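# Chapter 7: Writing for the Family and the Town

Sooner or later, nearly everyone who works at a small newspaper is asked to write an obituary, and nearly everyone remembers the first one. The phone rings, a tired voice spells a last name slowly, and suddenly you are responsible for a whole life in a column a few inches long. I have been at it for many years now, first at the Hulme weekly and later in Arard, and I still pull my chair in a little closer when one of these calls comes through.

We will spend this chapter on the death notice and its longer cousin, the obituary. The two get mixed up all the time (even by editors, I'm afraid!), so let's sort them out before going further. A death notice is short, usually paid for by the family, and gives the name, the date, and the details of the service. An obituary tells the story of the person, and it may be written by the family, by the funeral home, or by you.
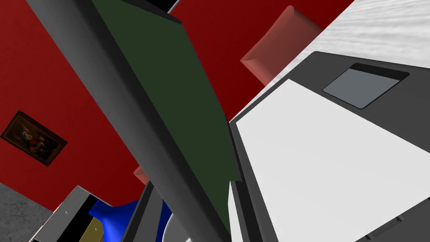

Length is the first thing families worry about, and I always try to put them at ease. A notice of 60 words can do its job very well. The first one I ever took down over the phone came to 87, and the daughter called back twice to ask whether it was too long. It wasn't, and I told her so both times, and then we talked for a good while about her mother's peach preserves, which did end up in the paper.

Then there is the matter of "survived by." Get the list in writing if you possibly can, and read it back aloud, name by name, with spellings. Stepchildren, former spouses, and a partner of many years who never married into the family can all be left out by a grieving relative who meant no harm whatsoever, and a gentle question at this point saves a great deal of hurt later on.
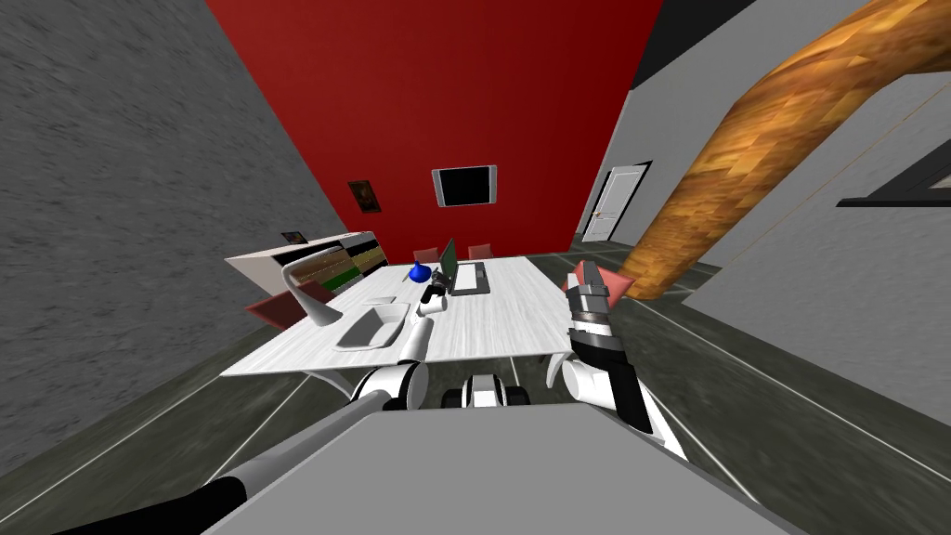 Flidska readers wrote in after an earlier edition of this book to say that the gentle question isn't always welcome, and that a family has every right to leave a name off without explaining itself to a newspaper. I think that's fair. Ask once, kindly, and then print what you are given.

Section 2 takes up the harder choices of wording: "died" or "passed away," cause of death, and what to do when the Lekirum funeral home has sent one version and the oldest son has sent another.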